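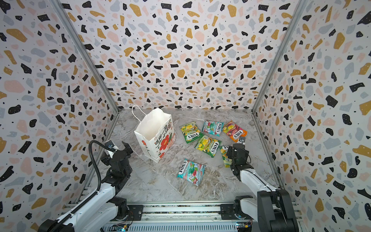

Candy cell at our place, bag and Fox's packets out, both arms over the floor

packline_chantelle
Posted 11/12/2022
So this is what my job looks like now! I hand-packed gift bags at Sultley for 13 years and since January I've been on the two-arm cell. Pay's the same, and my wrists don't ache at night anymore. But I miss the talking. There used to be a whole bench of us and now I mostly load, clear jams and watch. Anybody else gone through this?

Guvby
Same story at my plant, except they cut our hours the month after. Get the pay part in writing. I'm serious.

quispe15
Eh, I don't buy that it's all doom. I run 2 cells and got moved up a grade for it. Those little crinkly packets are a pain for grippers, so they need somebody who knows the product. That's you.

Guvby
They need somebody until they don't. Who trained it, Chantelle? You or an outside tech?

packline_chantelle
Me, mostly. A tech did the setup and then I spent weeks showing it how I pack. Felt kind of weird, not gonna lie. No extra money for that either.

kaltelier
That's the part I'd fight over. Teaching is skilled work and it should be on your job sheet. Ours lists it as a separate duty and it took us one meeting.

quispe15
OK, agree with that one. Ask for it!

packline_chantelle
Asking my lead after break. Will post what she says.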